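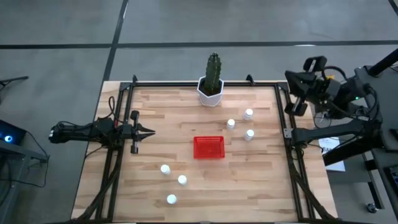 The second phase of our teleoperation work at Lestberg began in February, and I have been asked by several colleagues to set down how the demonstrations are being recorded and what we have learned from recording them. The subject sounds simple. A person moves a pair of leader arms by hand, the two arms at the table follow, and the joint positions and camera views are stored together as one episode. The learning model is later trained on those episodes. The task for this phase is the placing of small white bottles into a red basket, and a typical starting layout has three bottles on the left of the table toward the operator's end and three more on the far side of the basket to the right, so that each arm has its own share of the work. The cactus in the white pot stays at the back of the table throughout and is not to be touched.

I should say something about the layout before turning to the operators. During the first phase we allowed each operator to place the bottles wherever seemed convenient. The result was a set of episodes in which the bottles stood in a tidy row close to the basket, and the trained model performed well on tidy rows and poorly on everything else. We now use a printed list of starting positions. The operator reads the next line, sets the bottles accordingly, returns both arms to the rest position, and begins. It adds time to each episode. I was opposed to it at first on those grounds, and I have withdrawn the objection.

The target for the phase is 400 accepted episodes. As of this writing we have 192. An episode is accepted when every bottle is in the basket, no bottle has been knocked over, and the basket has not been pushed out of its starting area. Episodes that fail any of these conditions are kept in a separate folder under their own label. Heino Siliņa, who maintains our recording software, has argued for some time that the failed episodes should be used in training as well, particularly those in which an operator drops a bottle and then recovers it. His position is that a model which has never seen a recovery cannot be expected to produce one. We have agreed to test this on a small portion of the data in the spring. I remain doubtful about including the episodes in which the basket was moved, as the operators tend to chase it with one arm and the motion is not something I would wish to see repeated.

Some remarks on technique may be useful to other groups.

Speed has been the most persistent difficulty. New operators move slowly, pause above the bottle, and adjust the gripper several times before closing it. Each pause is recorded faithfully, and the model learns to hesitate in the same places. Experienced operators have the opposite fault. They approach at a steep angle, close early, and rely on a feel for the leader arm that does not carry over into the data. We now ask each person to complete 7 practice episodes at the start of a session, none of which are stored, and to keep a steady pace from the first approach to the last release. The practice has improved the recordings more than any change we made to the software.

The order of the bottles also matters. We permit either arm to begin, but once an arm has started on its own group it finishes that group. In the earlier data the operators alternated freely between left and right, and the two grippers frequently arrived over the basket together. The basket is small, and there is seldom room for both. Under the present rule the idle arm waits in a raised position clear of the table.

Caps deserve a brief note. They are rounded, and a grip taken high on the bottle is inclined to slip. We ask for the body to be gripped below the cap in every case.

Sessions are limited to 2 hours, with a break at the midpoint. Holding the leader arms is more tiring than it looks, and the quality of the recordings falls before the operator is aware of it. The afternoon session ordinarily begins at 1:30 p.m., after the arms have been returned to zero and the cables along both rails checked for slack. A cable that catches on the rail will pull the wrist slightly off line, and we lost most of a morning's work in the first phase to that fault alone.

The Erkgate group has asked whether our episodes can be shared in their present form. They can, once the file names have been brought into agreement with theirs, and Heino has begun on the conversion. Requests for the list of starting positions may be sent to me directly. The next entry will cover the camera placement, which was changed twice during the first phase and is due to be reviewed again when we pass the halfway mark.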